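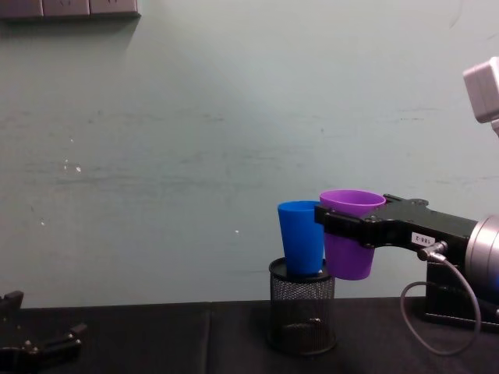
Saron Gashaw says the trick to naming a product is to say it out loud in an angry voice, because that's how most customers will end up saying it.

Search posts, people, tags

I've been thinking about that reply all morning. I name things for a living. Small companies pay me to come up with a word, and then they pick the one their brother-in-law likes.

Current job: a sleep app. The client wants a name that is "short, warm, global, and available." You can have short and available if you're willing to sound like a skin condition.

Round one was 28 names. I was proud of maybe 3 of them. The client circled Zodus, which I'd put in so the others would look better by comparison. Never do this. The filler always wins.

Zodus, for a sleep app. That's the guy who wakes you up to tell you his planet is dying.

Tried Saron's angry voice test on it. "ZODUS, WHY DID YOU CHARGE ME TWICE." Works great, unfortunately.

We use cookies to improve your experience. Accept all / Manage choices

Round two. I sent Illex. The client's partner wrote back in 11 minutes to say it's a kind of squid. I looked it up and yes, it's a squid. Then he asked if squid sleep, so for a while there it was still in the running.

Also, Illex typed in a plain font is a fence. Capital I, two L's. Half the people I showed it to read "Three-ex" and the other half asked me to zoom in.

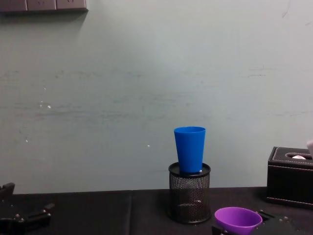
Every name has to survive being read by somebody who is tired, and I'm never sure clients believe me on this. They look at it huge, on a white slide, with a gradient behind it. I'd like them to try it on a pale green wall with scuff marks all over it, next to a power outlet, at 2 in the morning, which is closer to how people meet a sleep app. Squint from the bed. If it still looks like a word, we can talk about the font.

Then there's Song. I love Song. Everybody loves Song, and that's the problem with it. Try searching for "song app" and let me know when you get to ours.

The client suggested fixing this by spelling it Sawng. I went for a walk.

Which leaves Latum. It's Latin-ish, it's calm, it has a nice soft ending. It means nothing I can find, though I've only checked the languages I'm afraid of.

Angry voice: "LATUM, CANCEL MY SUBSCRIPTION." Kind of soothing? You can't get a good yell going on that M.

Sent it over with a paragraph about stillness. I bill extra for the paragraph.

Update: they like Latum a lot. They want to know if it could be a little more like Zodus.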